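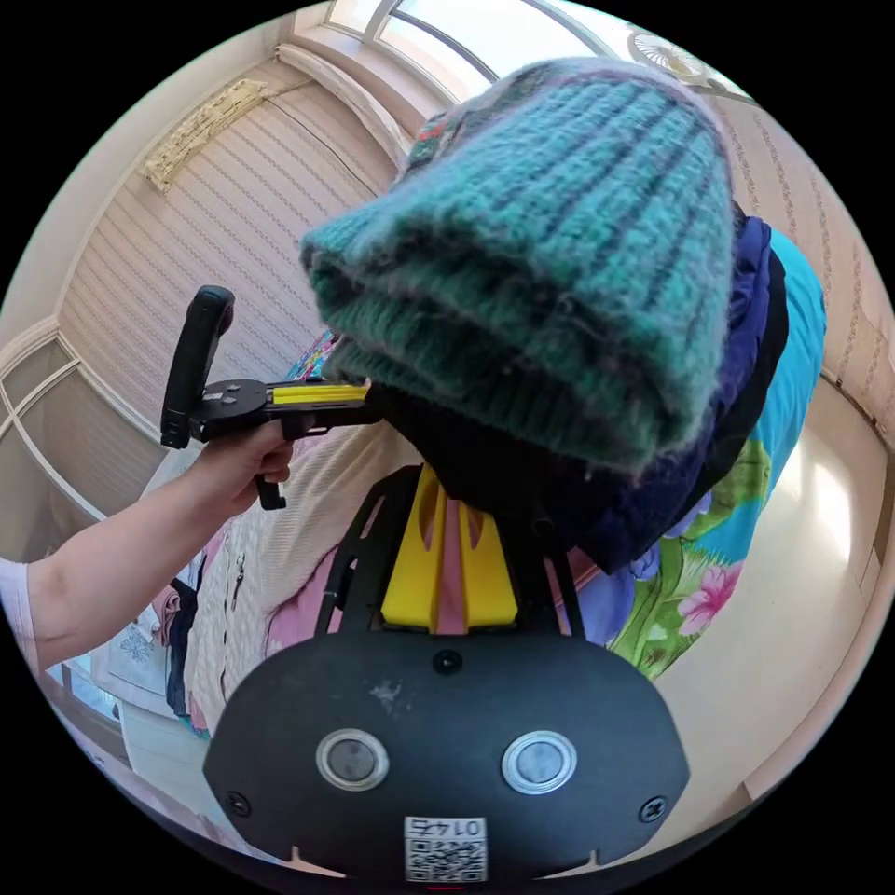 Rimside Women's Basketball League - Frequently Asked Questions

These answers cover the season that opens in September 2026. Where an answer here differs from the league rulebook, the rulebook applies.

Who can register a team?

Any club or informal group with a named team manager. The manager must be 18 or older and may also play. A team that finished last season in good standing keeps its place in its division until the close of registration, after which the place is offered to the waiting list in order of application.

What does it cost?

The team fee is $100, paid when the roster is submitted. Gym rental and officials are billed separately after each home game. The team fee is not refunded once the schedule has been published.

How are the divisions set up?

There are 2 divisions. At the end of the season the last-placed team in the upper division changes places with the winner of the lower one. A team may decline promotion in writing. It may not decline relegation.

Can a player appear for more than one team?

Not in the same division. A player on a lower division roster may be called up to the same club's upper division team for up to five games. On the sixth appearance she is moved permanently to the upper roster. Playoff games do not count toward the limit, but a player must already be on one of the club's rosters to take part in them. 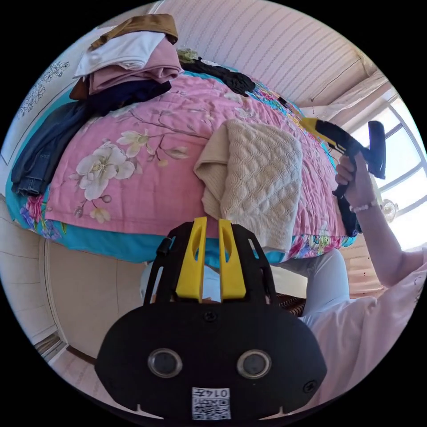
Call-ups have to be written on the score sheet before tip-off, with the letter C next to the player's number. A call-up entered after the first possession is treated as an ineligible player, and the game is forfeited if the opposing manager files a protest.

Where are games played?

Home teams use their own gym if it has been approved. Teams without one are assigned to Clistberg Hall or the Tedwood gym. Tedwood has a short run-off behind the east basket, so the team bench and scorer's table are both placed on the west side of the center line. Check the schedule for each game, as assignments at the two sites can change between rounds.

Which rules are used?

The rulebook follows standard international rules, with these changes:

- The clock runs through the first and third quarters except during time-outs and injuries.
- Overtime is one period. If the score is still level, a second period is played, and so on.
- There is no video review.
- Team fouls reset at the end of each quarter.

What are the uniform requirements?

Each team needs a light and a dark set. The home team wears light unless both managers agree otherwise before game day. Numbers must be on the front and back and must be readable from the scorer's table. T-shirts under the jersey are allowed if they are the same main color as the jersey. Warm-up tops must be removed before a player reports to the table.

How do I move a game?

Send the request to the schedule coordinator, Kerttu Heiskanen, with the written agreement of the other manager and at least one proposed date. Requests without a proposed date are returned. A game may be moved once. If a gym becomes unavailable, the league office sets the new date and this does not count as a move by either team.

Who appoints the officials?

Teemu Räsänen appoints two officials to every game. If only one arrives, the game goes ahead with one. If neither arrives, the managers may agree on a substitute, and the result then stands - it cannot be protested on the grounds of officiating.

How are ties in the standings broken?

First by results between the tied teams, then by point difference in those games, then by point difference across the season. If teams are still level and a playoff place depends on it, a single game is played at a neutral gym.

What is the Salminen Cup?

A knockout competition held in April, open to teams from both divisions. Entry is optional and made on the same form as league registration. Lower division teams get home court when drawn against an upper division team. Irja Pesonen runs the draw.
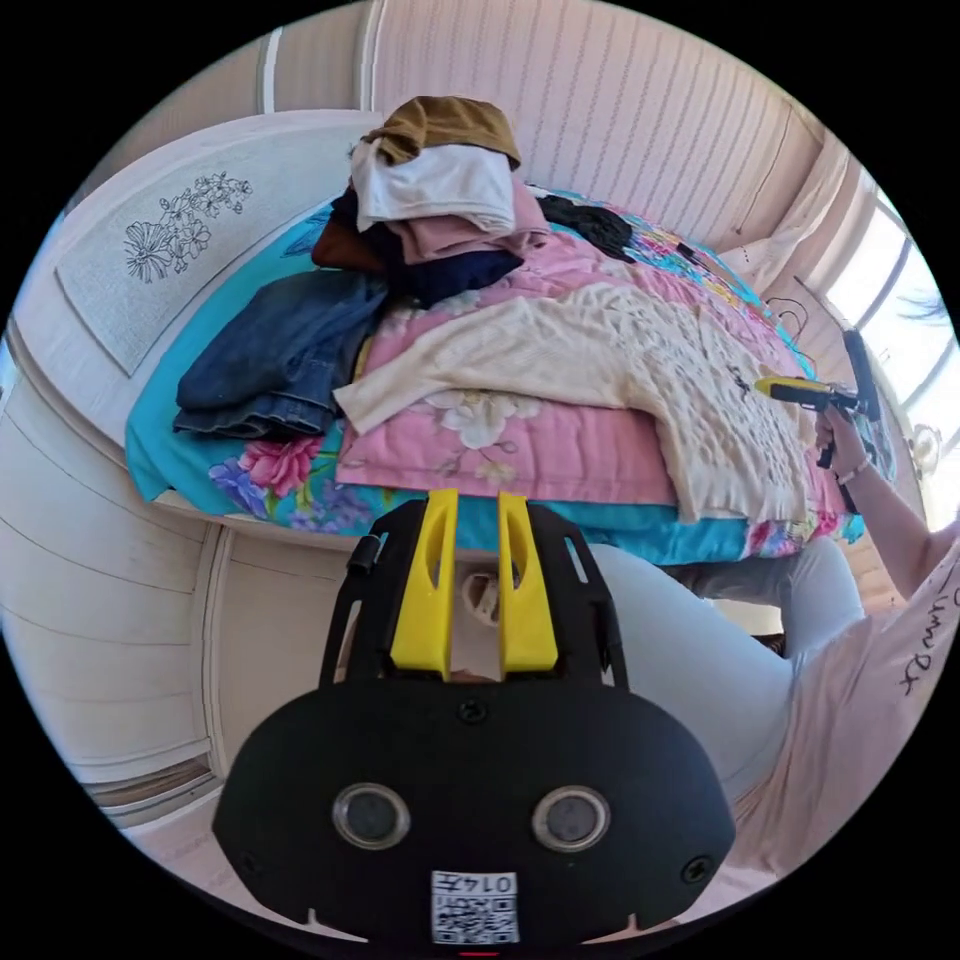 Folded clothes and a cream cable-knit sweater on a floral comforter.

How do I report a score?

The home manager enters the final score online on the evening of the game and keeps the signed sheet until the season ends. Corrections go to the league office with a copy of the sheet.

Contact: League Office, Rimside Women's Basketball League | © Rimside Women's Basketball League | Back to top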